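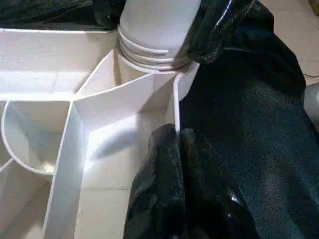
*2 min read*

Listing data for Flolldale, a hillside development of condos and row houses. The files hold the unit details, prices and sales copy behind the Flolldale pages on the Prarnel property site. Nahom Gudeta maintains them.

## What's in it

| File | Contents |
|---|---|
| `units.csv` | One row per home: block, floor, bedrooms, floor area, parking |
| `prices.csv` | Asking price history, keyed by `unit_id` |
| `copy/` | Sales text for each home type, in Markdown |
| `nearby.csv` | Schools, shops and bus stops, with walking time |

There are 84 homes in two blocks, Prakine and Shin. Prakine has the larger floor plans and faces the valley. Shin is closer to the gate and has the row houses along its lower side. `prices.csv` has more than 1,000 rows, as every price change gets its own line and old lines are kept.

## Field notes

- `area_sqft` is indoor area only. Balconies are in `balcony_sqft`. The smallest homes are 800 square feet indoors.
- `view` takes `valley`, `garden`, `road` or blank. Blank means the home hasn't been checked from inside.
- `status` takes `open`, `held` or `sold`. A held home stays on the site with its price hidden.
- `floor` counts the lobby level as 1. The printed brochure calls it G, so brochure floors are one lower.
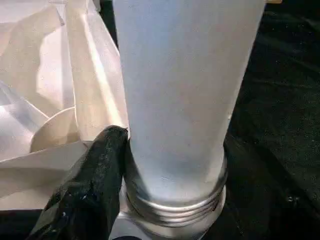

*Close-up, gray tapered piece*

## Known problems

Walking times in `nearby.csv` were worked out from a street map and ignore the slope. The trip back up from the bus stop takes longer than the number says.

Row houses have no value in `floor`. Filter on `type` before sorting or they end up at the top of the list.

Some of the text in `copy/` still mentions the rooftop garden at Shin as planned. It opened in May, and the row house text has been fixed but the two-bedroom text hasn't.

## Updates

Last full refresh: November 2022. Prices are updated between refreshes when the sales office sends a new sheet.

Send corrections to Nahom with the `unit_id` in the subject line. Please don't edit `prices.csv` by hand; the import script overwrites it.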